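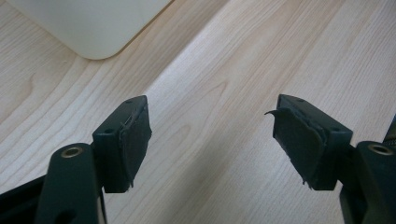

Rellden library to stay open later from November

Rellden library will stay open until 8pm on two evenings a week from November, after a survey of local residents found strong support for longer hours.

The library in Mill Street closes at 5pm at present, and borrowers who work in Dornbridge have long complained that they cannot get back in time to use it. The survey was handed out at the front desk and at the railway station during the summer. It drew 296 replies, most of them asking for at least one late evening.

Kumaresan Rodrigues, the branch manager, said the new hours would run until the end of March and would then be looked at again.

"We know people want to come in after work, and parents have asked for somewhere their older children can do homework," he said. "If the evenings are well used I will be asking for them to carry on."

The children's room will close at 6pm as usual. The computers, the study tables and the local history shelves will be open for the full evening, and the photocopier will be available until 7.45pm. There will be no change to the Saturday hours, and the library will still be shut over the lunch hour on the first working day of the month for stock work.

The longer hours will cost around £3,000 over the winter, mostly in staff pay and heating. The money is coming from the town's existing library budget.

Bus users should note that the 102 to Dornbridge leaves from the stop outside the post office after 6.30pm, and not from the library side of the road. The last one goes at 8.20pm.

The reading group will move to one of the late evenings, starting at 6.30pm in the upstairs room. New members are welcome and copies of the first book can be collected from the desk.

Books can be returned at any time through the box beside the main door.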